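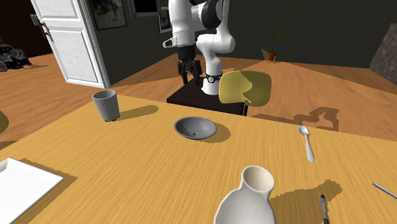

Home | Files | Changelog | Discussion (4)

# Postgate Item Shop Rotation Log

## Summary

The Postgate Item Shop Rotation Log records the cosmetic items offered for sale in the online game Postgate. It is maintained by the Nurmi archive group and is intended for players, wiki editors and students of in-game pricing. The current release contains 2414 listings.

## Contents

Each row represents one item on one shop day. The fields are as follows:

- `item_name`: name as displayed in the English client
- `category`: outfit, glider, emote or bundle
- `price`: cost in shop tokens, before any bundle discount
- `first_seen`: shop day on which the item was first listed
- `returning`: yes or no

Bundles are entered once under their own name. The separate parts of a bundle receive their own rows only when they were also sold individually.

## Collection

Entries are submitted by contributors after the daily reset and checked by a second person before publication. Saimi Rissanen is responsible for the outfit and bundle categories; Boonsong Boonyarit is responsible for all others. Regional shops other than Nedville are not covered.

## Known gaps

The log is missing 17 shop days in January, when the game servers were under maintenance for extended periods. Prices for early emotes were entered from memory by contributors and may differ from the true price by up to 50 tokens. These rows are marked `unverified`.

## Use and citation

The log may be copied and adapted with credit to the Nurmi archive group. It may not be used to advertise account sales. Corrections should be sent through the Discussion page with the item name and shop day.

Last revised 2nd May.

## Comments

**Teemu Sjöberg:** The Zukbridge glider is listed as returning = no, but I bought mine the first time it came around. Could someone check?

**Saimi Rissanen:** Corrected, thank you. The earlier listing had been filed as an outfit.

**Helmi Manninen:** Any plans for a column with the date an item leaves the shop?

**Aleksi Huttunen:** Seconding the leave date. I would help fill it in for the bundles.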